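How a Screw Holds Things Together

December 15, 2024 · Clunach Science Pages for Young Readers

A screw is a simple machine. It is a ramp wrapped around a rod. The ramp is called the thread. When the screw turns, the thread slides along the material next to it, and the turning motion becomes motion in a straight line.

The distance from one thread to the next is called the pitch. One full turn moves the screw forward by one pitch. Suppose a screw has a pitch of 2 millimeters. After six turns it has moved 12 millimeters. A screw with a smaller pitch needs more turns to go the same distance, but each turn takes less force.

A screwdriver makes the job easier in a second way. The handle is wider than the shaft. Your hand moves in a large circle while the tip moves in a small one, so a gentle push at the handle becomes a strong push at the tip. The turning push is called torque. 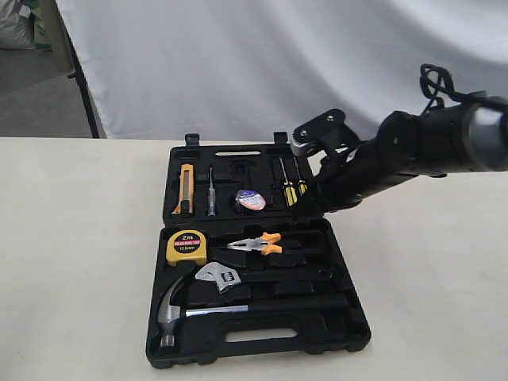
Delaunay asked whether a longer screwdriver turns a screw harder than a short one, and said that the long one at home always seems to work better. Length alone does not change the torque. Handle width does. Long screwdrivers often have wide handles, and a long shaft is easier to keep in line with the screw.

Once a screw is tight, friction keeps it in place. Friction is the force that resists sliding. The threads press against the material, and the head presses down on the surface. Wood fibers also squeeze the thread from the sides.

The tip must match the slot in the head. A tip that is too small touches only a little of the metal and can slip out, which wears the slot away.

Try this with an adult. Cut a right triangle from paper, 14 centimeters long and 5 centimeters high. Line up the short side with a pencil and roll the paper around it. The sloping edge makes a spiral. Count how many times it goes around.

Words to know: pitch, thread, torque, friction.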